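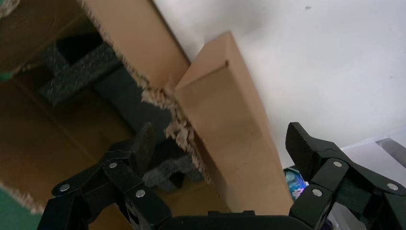 A gripper open on either side of a cardboard block, next to a torn box with gray foam inside.

Stop writing success rates without a release rule

Opinion, 20 July 2025

Most labs that test robot grippers have a rule for what counts as a grasp. Very few have a written rule for what counts as the start of one. I think the second rule matters more, and I think it should be in every test plan before the arm is powered up.

I spent most of April reading trial logs from three sites that were supposed to be running the same unpacking test. The test plan was shared by Gerkov and Sosa, and the Corkalside site joined later. The task was plain enough: take packaged items and packing pieces out of or from beside a shipping carton, then set them down in a marked area. Between them the three sites logged 1029 trials. When I tried to put the numbers side by side, I couldn't.

Gerkov started the clock when the fingers were open and in place around the item. Sosa started it when the arm left its home position. Corkalside started it whenever the operator pressed a key, and two operators pressed it at different times. If the arm bumped the carton on the way in and the operator backed off, Sosa had a failed trial. Gerkov had no trial at all.

The plan said "attempt" 15 times and did not define it once.

People in this field like to argue about hardware, and I understand why. But a good part of the gap between these sites was bookkeeping. I went back through 200 of the Gerkov trials and applied the Sosa rule to them. The site dropped from first place to last. The gripper was the same and so were the cartons.

My proposal is short. An attempt begins when any part of the gripper crosses a line set before the session. Put the line at a fixed distance from the item and write the distance down. Everything after that counts, including a retreat. If an operator stops the arm for safety, log it as a stop, keep it in the total, and report stops in their own column.

The state of the packaging should be logged too. Cardboard wears out. A carton with a ragged opening and frayed edges gives the gripper different things to catch on than one with a clean cut, and a loose foam insert can end up where the fingers need to go. Ploltov, which lent us its older plan for comparison, replaces a carton after a set number of trials and notes any tear longer than a finger width. I would copy that rule word for word. The sites I looked at had no rule, and one of them seems to have used a single carton for 700 trials. I have no idea what the last hundred of those measured.

There is a fair objection. Real warehouses are full of beat-up boxes, and a test that uses only fresh ones will flatter the machine. I agree. Test on damaged cartons as much as you like, but say so, and don't mix those runs with the others under one percentage.

The other complaint I hear is that this adds work for the operator. It does add some. A line on the table, a condition code for the carton and one extra column for stops would have saved me most of April.

Release needs the same treatment, and the shared plan is weak there as well. An item that is lifted, carried and then dropped a hand's width above the target was a success at two sites. I would call it a failure, but I could live with either answer if it were printed on page one.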